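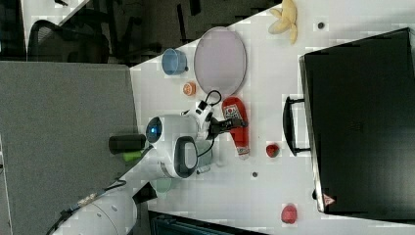

Plavell Tabletop Practice

The Plavell Tabletop Practice, usually shortened to Plavell, is a set of voluntary rules for working with a single robotic arm on a shared table. It applies to arms that handle household objects such as cups, plates, bottles and fruit in offices, teaching rooms and small laboratories. It was drawn up at the Brondedville Workshop for Applied Handling and is maintained there by an editorial group led by Fernanda Pinheiro. The practice has no legal force and does not replace national safety law or the instructions supplied by the maker of an arm.

History

The first text grew out of a house rule sheet used at Brondedville, where several benches stood close together in an open office divided by fabric partitions. The sheet covered only emergency stops and the storage of cables. After the equipment supplier Staltis asked for a version it could hand to customers, the sheet was rewritten and extended to cover objects, table layout and record keeping. The second edition contains 55 numbered rules. A revised edition, released in April, moved the rules on carrying cases and loose equipment from an appendix into the main text.

Scope

Plavell covers arms fixed to a table or to a stand beside it, fitted with a two-finger gripper or a similar hand. Mobile robots, arms working with blades or heat, and arms sharing a load with a person are outside its scope. A site that uses such equipment is directed to carry out its own risk assessment.

Table layout

The practice divides the tabletop into three zones. The working zone is the area in which the gripper is expected to close on an object. The reach zone is everything else the arm can touch, including the space above the table. The margin is the strip next to the table edge, where round objects are not to be placed at the start of a task.

Objects may be laid out in any order, and the text states that an untidy arrangement is acceptable and often useful. Cups may lie on their sides and plates may be set at an angle. Bottles are to be closed before they enter the reach zone. Fruit and peel are permitted, but the table must be wiped down after each session in which real food is used.

Large items such as hard carrying cases may remain on the table if they are recorded as part of the layout and the arm's limits have been set with them in place. Warning labels on a case must be left uncovered. Unused mounting holes in the tabletop need not be filled, although small parts should be kept clear of them.

Cables and attachments

Rules 18 to 26 deal with cameras and cables. A camera mounted at the wrist must be fastened at two or more points, and its cable must have enough slack for the full turn of the joint — but not so much that a loop can catch on an object. Cables running along the base are to be checked by hand before the first movement of the day.

Speed and supervision

Plavell sets a speed limit of 70 millimeters per second for the gripper while a person is within reach of the table. One operator is named for each session and stays within reach of the stop control. Chairs are kept outside the reach zone while the arm is powered. Indicator lights on the arm are treated as information only: an operator may not rely on a light of any color as proof that the arm is safe to touch.

Records

Each session is entered in a log giving the operator, the objects used, and any contact that was not planned. The Brondedville log held 2,236 entries when the revised edition was prepared, and these were the main source for the changes to the layout rules.

Reception

The practice has been adopted by a number of training rooms supplied by Staltis. Critics have argued that the speed limit is too low for routine work and that the three zones are hard to mark on a small table. The Jin guideline, a shorter text with a similar purpose, uses only two zones and leaves speed to the judgment of the site.

See also

Jin guideline
Collaborative workspace
Risk assessment
End effector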